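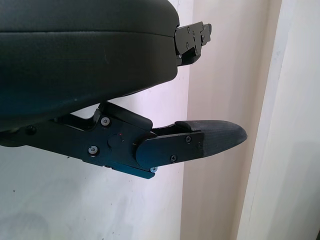

Setting up a wrist camera on a two-finger gripper without fooling yourself

Most guides to this job tell you to bolt the camera on, run the calibration script and start recording. I have tried that three times on the arm in our shared workshop and I don't believe in it anymore. The script will report a good result for a camera that is pointing at the wrong thing. What follows takes an evening, and most of it is done with a screwdriver.

What you need

A gripper with hinged metal fingers and rubbery tips, a small camera with a bracket, a hex key set, a paint pen, a steel ruler and a blank wall. You don't need a calibration board yet, whatever the forum says.

Step 1. Power off and check the screws

Take the air or motor supply off the gripper first. Go over each screw on the side plates and on the plates that hold the fingertips. Snug is enough. These are small threads and I have stripped one already. If a screw turns freely before it seats, back it out and look at it before you blame the camera for blurry pictures.

People will tell you to put threadlocker on everything. I'd wait. You are going to have this apart again before the week is out.

Step 2. Mark the pivot

Put a tiny dot of paint on the pivot and a matching one on the plate next to it. Let it dry. Later on, if the dots have drifted apart, something has slipped, and you'll know it without running any software. The Fiken manual suggests a sticker for this. Mine lasted one afternoon.

Step 3. Set the camera position

Loosen the bracket just enough that it moves with some effort. Open the fingers slightly, point the arm at the blank wall and look at the live view. You want the tip of at least one finger well inside the view, with clear wall beyond it. If half the view is padding or cable, move the camera back and try again. A crowded view isn't always fatal, but I have yet to see one that got better once the arm was moving.

Ravindran Rodrigues, who built the first of our two arms, likes the camera tight against the wrist so it won't snag. He has a point about snagging. I still think he gives up too much of the view, and we have agreed to disagree about it.

Step 4. Look at the gap

With the fingers nearly closed, check the gap between them against the bright wall. A wedge is normal on a hinged design when it's part open. A wedge that stays there when the fingers are fully closed means the tips aren't meeting, and no amount of calibration will fix that. Slide the ruler in and see where it catches.

Step 5. Cycle it

Run 100 open and close cycles at low speed, then look at your paint dots and the live view again. If both are where you left them, run 500 more at working speed. On my second try the bracket crept at cycle 68, and I would have missed it if I'd stopped at a couple of dozen.

Step 6. Now calibrate

Use whichever tool you like. I use Idivetti, mainly out of habit. Save a still of the wall view beside the result, and compare it with a fresh one every time you start a session. If they don't line up, go back to step 3.

What I'd leave out

The Hestham page recommends a ring light. I bought one and got glare off the metal plates for my trouble. Plain room light has been fine. I'm also not convinced by the auto-exposure setting, which jumps whenever something dark comes close to the lens. Fix it by hand and write the value on a bit of tape.

Last updated April 23, 2026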